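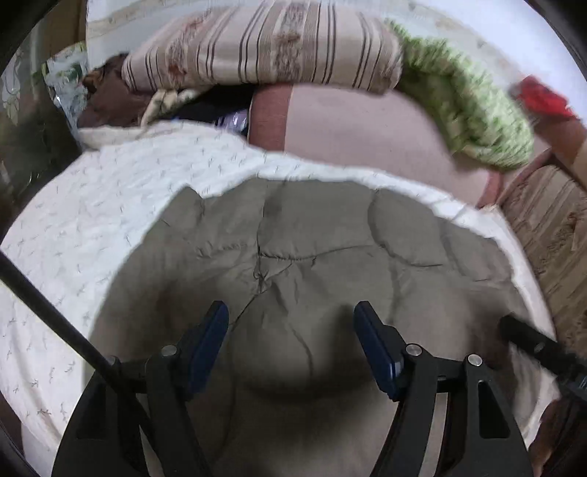 1/ Build log, Dec 27, 2024. The Pondenance gripper has been on the go since October and has now been promoted from the shed to the bedding. Workshop rates are very reasonable in there.

2/ Quilting is a swine. Squeeze it and it squashes, let go and it puffs back up - like arguing with a sponge. Fingers are printed version 2, pads are whatever Nondale had in the bargain bin.

3/ Knots and straps give the fingers something to get hold of. Plain quilted panels, much less so. 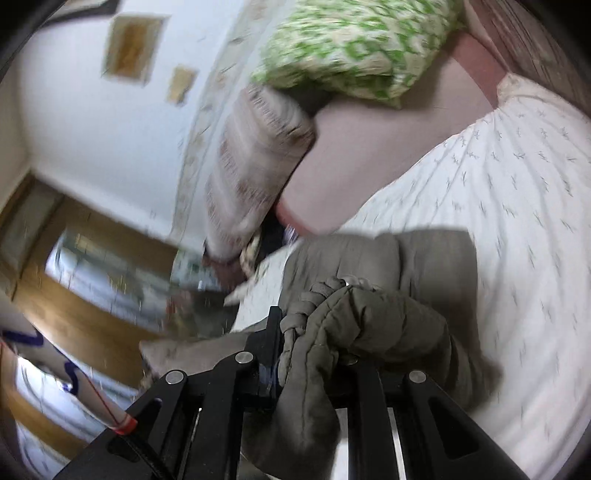 4/ Still to do: new pivot pins, tidier cable, bed made by bedtime.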